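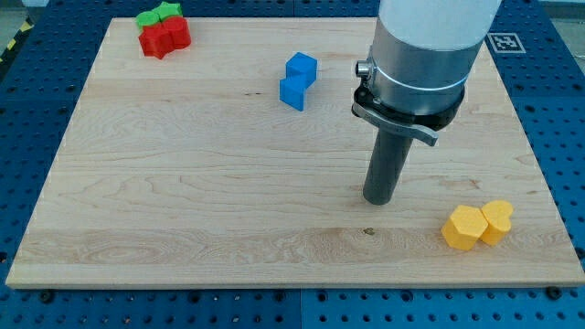
One reader of our last edition wrote in to say that sorting by color first saved a great deal of fuss, and we have happily borrowed the habit for this section.

Setting out your Lirnisari blocks

1. Lay the maple board flat, with plenty of table showing on every side.

2. Gather the reds and greens into one far corner, nice and snug.

3. Keep the blues toward the middle, where you'll be wanting them first.

Note: Grain and little knots vary from board to board, and we rather like them that way. 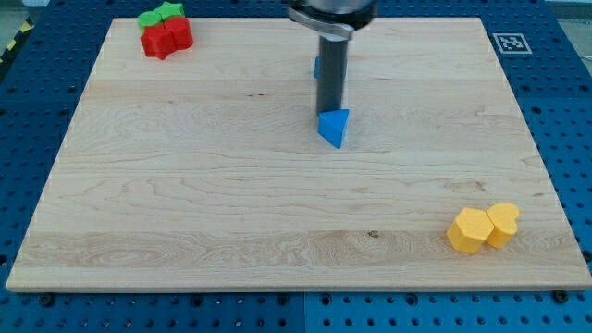 4. Set each block down gently on a flat face, then go on to the next, taking all the time you please.

Caution: Please don't slide blocks across the maple, as grit can scratch it.

Spare blocks: ask Cadwaladr for part 252.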